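Hand-held gripper drops out halfway through a wipe-down, any ideas?

Posted in Robots and Automation, Thursday, 7.40 pm

Eldana Wako

Hello all, hoping somebody has met this one. I record cleaning jobs with a pair of Uko hand-held grippers, one in each hand, and the right one has started cutting out on me. It'll go perfectly well for a while, then the position trace jumps sideways and the finger reading freezes at whatever it was. The left has never done it. The green light stays on the whole time, so I don't notice until I'm back at the desk (very annoying when you've just done the same tap 20 times!).

Last week I lost 400 takes out of 2,506, nearly all of them bathroom sinks. Kitchen worktops are fine. I've swapped the finger pads, reinstalled the Pultero software and cleaned the marker cubes with a dry cloth.

The job is just taking a pink cloth to the tap and round the basin, with the right gripper holding the cloth and the cable coming back along my arm.
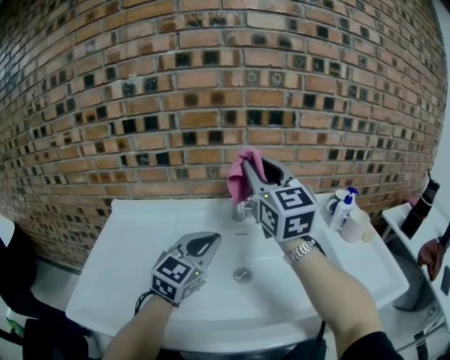
Replies (3)

Getachew Worku

I'd put money on the cable. Yours runs down along the arm and over the front of the sink, and every time you reach for the tap you're dragging it across that edge. Mine did the same thing and it was the plug at the gripper end working loose — the light stayed green because the power pins were still touching and only the data ones had let go.

Try this before you buy anything. Start a recording, keep the gripper still and gently wiggle the cable close to the body. If the finger reading freezes, you've found it. Then tape a small slack loop to your forearm so the pull lands on the tape. And please stop using it over a basin until you've looked at that plug, and have a good look for nicks in the outer sleeve as well.

arkico_fan

Get the Arkico ones, never had a problem.

Gebremichael Repairs

Agree with Getachew on the freeze, but the sideways jump could be a second fault. Check whether the cloth is swinging up over the cube on those takes. A big floppy cloth will do that when you turn your wrist, and shiny taps can throw the tracking off too. Fold it smaller and see. If it does need a new lead, ask for the one with the screw collar. I've got one on the bench that's done 3,000 takes and still clicks in tight.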